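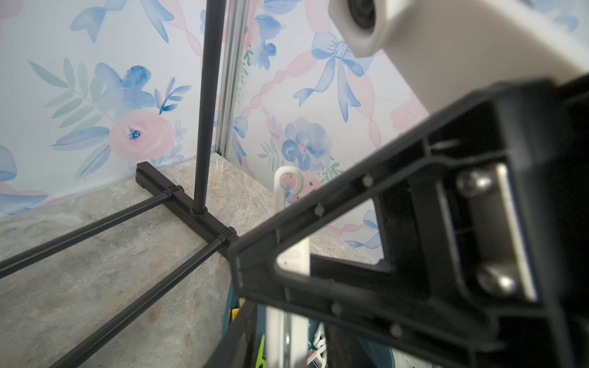
Cedar works fine as long as you sand it every spring, according to Kazimír Trnka, and anyone who still finds holes in a sweater has been buying the cheap blocks. I have heard some version of this ever since I put up my first page on clothes moths. I don't buy it. Cedar oil may bother very young larvae in a tight chest when the wood is fresh. Hang a few blocks in a closet with a door that gets opened twice a day and you have a closet that smells like a pencil.

So this is how I deal with moths, in the order I do it. It's dull work and there is not much to buy.

Find out what you have

Small buff-colored moths that run or flutter low and stay away from the lamp are probably clothes moths. The ones circling the kitchen light are more likely pantry moths, and those want your flour. Carpet beetles also chew wool, and they get blamed on moths all the time. Look for silky tubes or webbing, gritty pellets the color of the fabric, and bare patches under collars and cuffs.

Sticky traps with a lure are useful for this stage only. They catch males. The ads like to skip that part. A full trap tells you there is a problem in the room, and the eggs are still sitting in the coat.

Empty the closet

Everything comes out, including the hat you forgot about. Sort it into three heaps: washable, dry clean, and neither. Cotton and polyester can go back sooner, but check anything with sweat or food on it. Shake wool outdoors if you can, and brush along the seams and under the lapels.

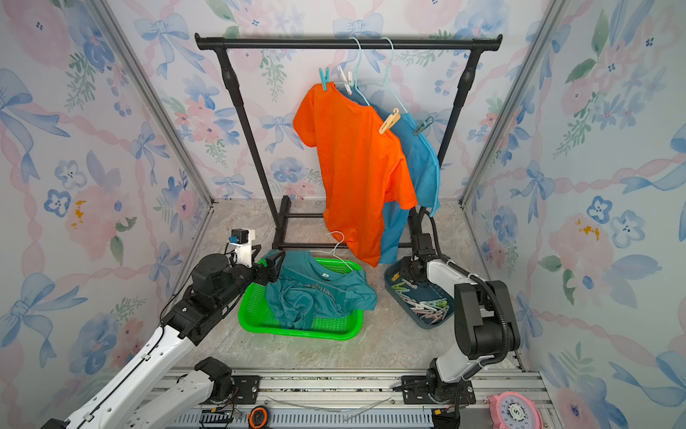
Wash what the label lets you wash. Hot water kills eggs and larvae, and it will also shrink the sweater you were trying to save, so most knits end up in the freezer. Seal each one in a plastic bag, press the air out, and leave it at zero degrees for at least a week. Plenty of pages say overnight. I wouldn't trust that with a thick coat, and a freezer that is packed full or opened for ice cream every evening takes longer to chill the middle of anything. Let the bag come back to room temperature before you open it, or you'll get damp on the wool.

Vacuum like you mean it

My house in Pamomstead dates from 1912 and has gaps along every baseboard, which is where the larvae were. They had been living on lint and dog hair. Use the crevice tool on the baseboards, the closet corners, under the rug edges and behind the heat registers. Take the bag or canister outside right away. Go over it again every week for two months.

Things I would skip

Lavender sachets. Nice smell, no result that I could see.

Plug-in sound gadgets. I tried one from Zanden and kept catching moths on the same shelf.

Mothballs. They do kill moths in a sealed container, at the dose on the label. Loose in a closet they mostly end up in your lungs, and the smell hangs on for ages. Keep them away from kids and pets, or better, don't bring them home.

Putting it back

Clean clothes only. A scarf worn once still has skin oil on it, and larvae like that a lot. Pack the off-season wool in zip bags or bins with a gasket lid – the cloth covers sold for suits usually have an open hole at the neck. Wear the rest, or at least shake it out every couple of weeks. Put a fresh trap on the shelf and write the month on it in marker.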